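Carnow Sessions: progress report to the Rallis Fund, second period
Last updated: May

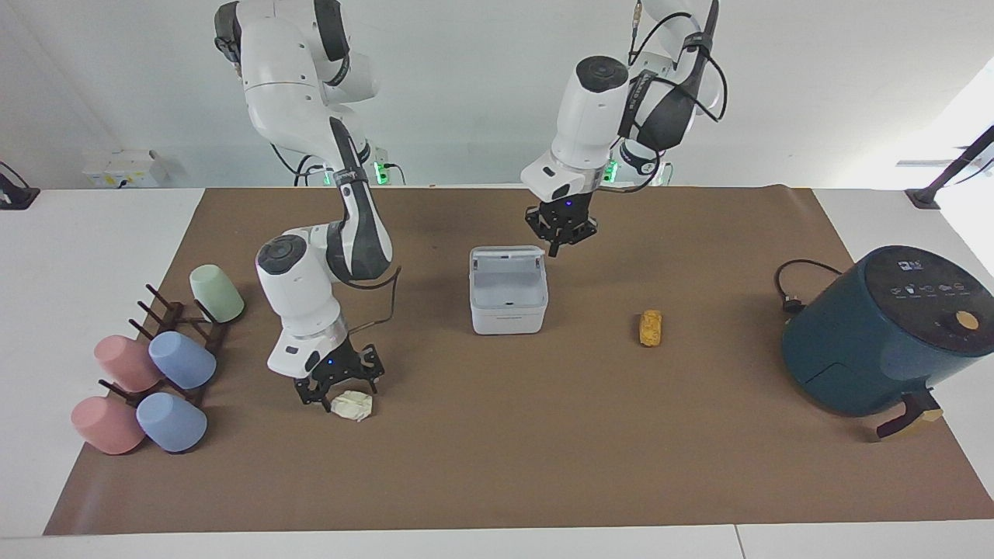
4 min read

Prepared by Elisa Benedetti, project lead

The second period of the grant covered recording, the first round of mixing and the small concerts in the old Carnow chapel. Recording is finished. Mixing is behind the schedule we gave in the application, and the reasons are set out under "Delays."

Recording

The application promised an album of new electronic music by four artists who had not released a full-length record before. All four completed their sessions. We came away with 63 takes that the artists and the engineer consider usable, from which the final running order of eleven tracks has been chosen.

Two tracks changed a good deal from the demos you heard in the first period. "Low Field" was planned for voice and drum machine only and now has a cello part, recorded in one evening. "Tallow" lost its vocal entirely. The artist felt the words were getting in the way of the bass line and, after hearing both versions, I agreed.

The chapel has a long natural echo that works well for voices and badly for anything with a fast beat. We hung blankets along the north wall for the percussion sessions and took them down again for the singing. The organ could not be used because the blower motor is noisy, so those parts were replaced with a harmonium borrowed from a school.

Concerts

Three evening concerts took place, with a total paid attendance of 227. The target was 200. The Sunday concert was the fullest of the three and the only one where we had to bring in extra chairs. Ticket income went toward artist fees, as agreed.

Sound at the first concert was uneven. People at the back told us they could hear the low end and very little else. For the second and third we moved the speakers forward and raised them, and had no further complaints.

Mixing and release

Six of the eleven tracks are mixed and approved. Bindotico, the label handling the release, has heard these and has asked for one change, a shorter introduction to the opening track. The artist has accepted it.

Noteo will press the vinyl edition. The first run is set at 347 copies, which uses the full manufacturing line of the budget. Their quote holds until the end of the next period. Digital release will be on the same day as the vinyl.

Delays

Mixing is five weeks late. The engineer was ill for two of those weeks, and a failed drive cost us most of another. No recordings were lost, but the session files for three tracks had to be rebuilt from backup. The rest of the delay comes from the changes to "Tallow."

Budget

Spending is within the total award. Studio hire came in under budget and transport came in over it, mostly van hire for the harmonium and speakers. We ask permission to move the studio underspend to transport. No extra money is requested.

Next period

Finish the remaining five mixes. Master the album. Deliver artwork to Bindotico. Hold a listening evening for 25 invited guests, including two places for the Rallis Fund if you would like them. Please let me know about the places before the final mixes go to mastering.

2 comments · 9 shares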